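手持夹爪示教:圆盒与盒盖类任务的采集要点

适用范围:在家中桌面上用手持夹爪采集取放、开盖、合盖动作。遥操作采集另见第二部分。本页由 Jummai Afolabi 整理,2025年3月3日更新。

一、开始之前

1. 清洁指垫。用微湿的无绒布擦拭两侧指垫的接触面,晾干后再装。指垫上有油膜时,夹持薄边容易打滑,操作者会下意识加大握力,这种握力会一并录进轨迹。

2. 检查连杆销轴。空夹开合25次,任何一处有卡滞或异响都应停下处理。销轴处不要滴食用油,用少量干性润滑剂即可。

3. 标定开合行程。全开、全闭各保持2秒,记录读数。更换指垫后必须重做。

4. 固定环境。窗帘、灯具、椅子的位置在一组之内不再改动。夜间采集时关闭不必要的屏幕,玻璃窗和玻璃桌面都会产生反光,影响视觉定位。

5. 玻璃桌面的处理。玻璃缺少纹理,定位容易漂移。让画面里始终保留墙角、窗框或椅子等有明显边缘的物体,不要把镜头压到只剩桌面。

二、手持与遥操作的选择

薄边、圆边、需要翻转的物体,优先手持示教。操作者能直接感到接触,手腕转动也连续。遥操作适合重物、热锅附近以及手不便伸入的位置,代价是速度慢,接触瞬间常有停顿。两种数据不要混在同一组里,文件名前缀分别用 H 和 T。

三、动作要领

取圆形小件(橘子、番茄):指垫中心对准果实最宽处,从开口一侧进入,先到位后闭合。闭合过程中夹爪不平移。提起高度以越过盒沿为准,无须更高。多个果实挨在一起时,先取外侧的一个,避免指垫插入缝隙时推动其余果实。

夹薄圆件:夹在边缘,两垫正对,夹持线尽量通过圆心的竖直方向。立起之后停顿1拍再移动,让摆动衰减。表面漆层已剥落的旧件,避开起皮的位置下夹,碎屑粘在指垫上会改变摩擦。

合盖:先让盖沿一侧搭上盒沿,再放平,最后松开。不要从正上方垂直落下。

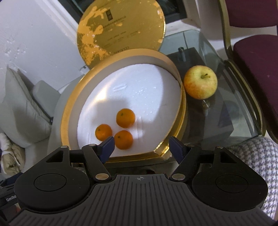
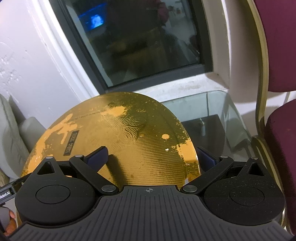
同一张玻璃桌旁的两个画面,均为手持夹爪视角。

四、录制节奏

每段只录一个完整动作,起点和终点夹爪都处于张开状态。推荐连续录4段后休息一次,手腕疲劳会使轨迹抖动。起始姿态应有变化:左右偏移、高低不同、盒子转一个角度。只在同一位置重复,模型学到的是位置。

失手的片段不必全部删除。掉落后重新夹起的过程单独归入“恢复”一类,但中途说话、换手、镜头被遮住的片段一律作废。

五、参数与存放

Mosberg 与 Nimau 两种指垫硬度不同,不可左右混装。Brilwood 收纳箱的隔层可放整把夹爪,放入时指垫朝上,勿压。累计开合满1,000次更换指垫,换下的标注日期后留作对照。

数据当天导出,导出后抽查首段和末段,核对时间戳是否连续、开合读数是否回到标定值。偏差明显时,先检查销轴,再重做标定,最后才考虑重录。

六、常见问题

盒内衬垫被带起:下探过深,指尖碰到了软垫。把闭合高度提高到果实中线。

夹住后圆件旋转:两垫没有正对,或有一侧沾了灰。松开,擦净,重新对正。

阴影遮住目标:夹爪自身的影子落在盒内时,把灯移到操作者对侧,或增加一盏散射光源。少量阴影可以保留,实际运行时同样会出现。

轨迹末尾跳变:多为松手过快。张开动作应匀速,张到底后再撤离。

六月的版本将补充双手协同合盖的步骤,由 Kosmas Christodoulou 负责校对。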